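Veronika Pintér talks fast, and faster still once the subject is her new record. “Gretesov” is her second album as a singer and producer, out in December on the small label Nirnimex, and I have played it every day since the promo landed. It has 10 songs and runs 32 minutes. I wanted it to be twice that long, and I told her so.

“Everyone says that!” she laughs. “Good. Then you start it again. I grew up on tapes, and a side of a tape was just the length of a walk to school.”

So who, or what, is Gretesov? A made-up town, she says, one she and her brother used to draw maps of when they were kids. “It had a tram and a harbor and a radio station. The radio station was always me. When I was stuck on the first song I thought, okay, what would they be playing there at two in the morning? And then I had four songs in a week.”

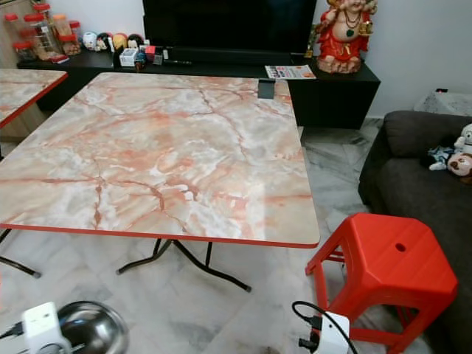
The two-in-the-morning feeling is all over the record, especially on “Deák,” the single, with its sleepy drum machine and that huge, bright chorus that comes out of nowhere. Pintér wrote it on headphones at home, and she still likes to work in ordinary rooms. Give her a folding table with a marble-patterned top, a big TV on a long black cabinet and a few jars of snacks, and she would happily stay put until the album was mixed. “Studios make me polite,” she says. “I sing like somebody is paying for the hour. At home I'll do a take sitting on the floor, and that's the one with the feeling in it.”

“Deák” went through 13 versions before she let it go. The first was a piano ballad. Version six was, in her words, “basically a polka.” What finally fixed it was taking out the bass in the verses, an idea she fought for days.

“I love bass. I would put bass on a phone call. But my mixer muted it by accident and we both turned around in our chairs. The vocal was suddenly right there, like someone leaning over to tell you a secret. I was so annoyed!”

The percussion is another joy. On “Gultico,” my favorite here, the beat has a ringing, slightly wobbly clatter that I had taken for a sample pack. No, she says, it is kitchen stuff, played by hand and pitched down.

“Spoons are great, but you have to hold them loosely or they go dead. Bowls are better. You hit the rim and move the microphone while it's still ringing, so the note bends a little. I did that for a whole Sunday. I have a folder with 286 of these sounds and I used maybe a handful. The rest will be on something else, I can't throw them out.” 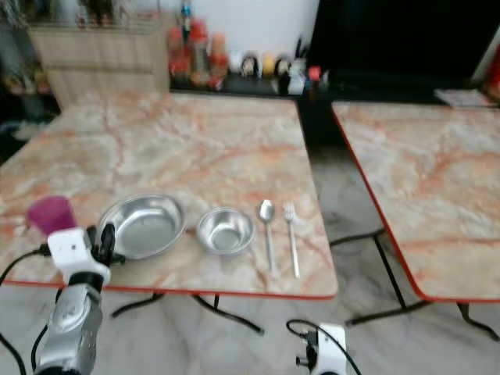
A magenta cup, a steel plate and bowl, a spoon and a fork on the marble-patterned tabletop.

Her lyrics have opened up too. The debut was full of characters and small jokes, and she admits she was hiding. “I thought if I wrote a funny line first, people wouldn't ask about the sad one after it. This time I left the sad one alone.” She means “Harbor Lights Out,” the closing track, which is just her voice and an organ with a sticky key. She recorded it once, late, and never tried again.

What about playing it live? She groans, then lights up. The band is a three-piece now, with a drummer who also sings, and they have been rehearsing the album in order, start to finish. “Gultico” is apparently twice as fast on stage. “We can't slow it down. We've tried. Somebody always gets excited, and usually it's me.”

Before we hang up I ask what she is listening to. Old choir recordings, she says, and one disco compilation she found in her aunt's car, and then she is off to find me the name of the third song on it, which she sends twenty minutes later with a row of exclamation marks.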